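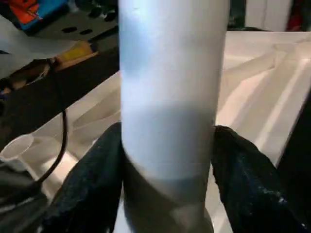
Our project reviewed the Dukitz gripper kit, a two-finger add-on sold to school and college labs that already own a small robot arm. The kit comes with the finger assembly, a wrist camera, a cable set and a license for the Brovutex control software. We wanted to know whether a team with one semester and no machine shop could get useful work out of it. Most of our tests used plain white objects, like the tall cylinder held at its lower half between the dark fingers, with the white tray behind it. White on white is hard for a camera, and the Dukitz sales page says the kit handles it. Areeba Satti wrote the test plan and I did the wiring and most of the software setup.

Setup
The printed guide is 17 pages long and skips the part where the camera has to be matched to the arm. We found that step in the Brovutex help pages instead. Mounting the fingers was easy and needed only the hex key in the box. The first finger calibration failed because we had the left and right connectors swapped — they are the same shape and the labels are on the underside. Once that was fixed, the software found both fingers right away.

Test method
Each object got 10 grasp attempts, starting from the same arm position. There were five objects, so the full set was 50 attempts. A grasp counted as good if the object stayed in the fingers through a lift and a hold of 2 seconds. We left the room lights alone and did not tune anything between objects.

Results
The kit made 41 good grasps out of 50. Straight-sided objects did best. Tapered ones were worse, and most of the misses came from the fingers closing too high, where the sides slope. Gripping next to the rim worked better, so we added a height offset in Brovutex for the retest. The wrist view was also less help on tapered shapes. When the wide end is toward the camera it covers more than half the width of the picture, and the soft gray shadow on the side can be taken for an edge.
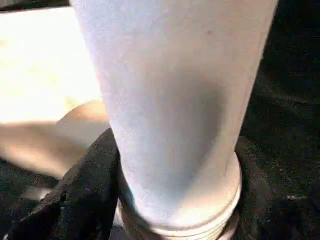

Comparison with the Janance kit
Our lab has an older Janance gripper, so we ran the two straight-sided objects on it as well. It held both every time but closes much more slowly, and it has no camera. For fixed positions it is still fine.

Recommendation
We would buy the Dukitz kit again for a class that can spare a full session for setup. Spare finger covers should be ordered with it. The connector labels need to move, and we sent that note to Dukitz in January.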